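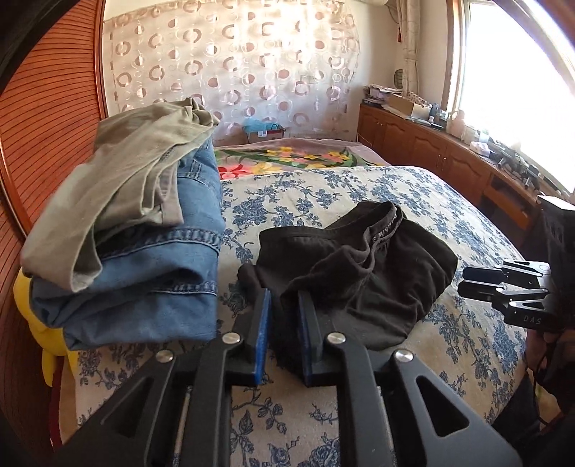 4.2 The bed as a sorting surface

Home | Issues | Authors | Submit | About

Figure 3. Clothing on a double bed: folded jeans with an olive-green shirt draped on top, and a dark garment with an elastic waistband in a heap beside them.

Most writing on household laundry assumes a table. Our 50 diary households mostly owned one, and mostly kept it under mail. Folding took place on the bed, which is wide, soft and free until someone wants to sleep in it. Of the 1,572 folding entries in the Vutau diaries, the bed was the surface named most often, and the ironing board came up in 9.

Figure 3 shows an arrangement we came to call the anchored stack. Denim sits at the bottom, folded and holding its shape. On top of it goes something with sleeves, and the sleeves do as they like. In the figure they hang toward the left, well past any edge the jeans might have suggested. We coded a stack of this kind as "partly folded," a category that Lozano's scheme lacks and that two of our coders wanted to rename "optimistic."

Soft items with elastic waistbands gave the coders the most trouble. They have few creases to follow, and diarists described them as "done" in states ranging from quartered to dropped. The dark pair in Figure 3 lies crumpled on the printed bedspread, and we coded it as unfolded. Sabina Saha, who coded the same entry separately, agreed, though she noted in the margin that her own drawer would fail the test.

Bedding complicates the picture further. Spare quilts tend to be folded and laid across the head of the bed, as in Figure 3, where they take up room that could have held a second stack. Only 4 households reported moving the quilt before starting. The rest worked in whatever space was left – a habit that may explain why so many stacks sit near the edge of the mattress. We return to falls in Section 5.

We use cookies to improve your reading experience. Accept | Manage settings

12 shares | 3 comments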